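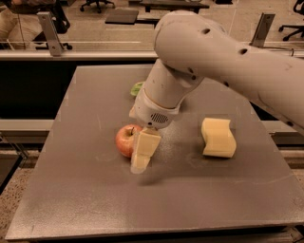 The rental and boot-fitting room at Morkcombe opened to guests in January, and your grant has now paid for everything on the first equipment list. We bought 60 pairs of adult skis and 200 helmets in mixed sizes. The children's boots came from Hokemport in two deliveries, the second a week late. Rental packs for school groups are now made up the night before, with a lunch ticket and a piece of fruit, usually a red apple with yellowish streaks like the one on the gray tabletop. Itsuki Oshima runs the morning desk from 7:30.

Search this site Enter keyword Go

Lift pass sales moved to the same counter on a Saturday, and the line was too long until we opened a second register. Takeshi Ichikawa has changed the staff hours so that four people are on from opening until the first lesson. The Prallico booking system works for skis and boots – it still can't add a lesson to the same order. Kohei Mizuno is waiting on a fix.

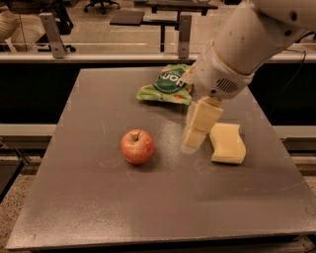 Apple and green snack bag on the table.

Still to do before the end of the season: the drying racks, the wax bench, and new signs from the parking lot. Mehrangiz Ghorbani has two quotes for the racks and will send both with the next claim. We ask to move the unspent sign money to boot repair, where costs have run over.

Tetsuya Kaneko
Morikawa Slopes office

Recent items
Snowmaking on the lower trail
Lesson times for beginners
Night skiing – trial dates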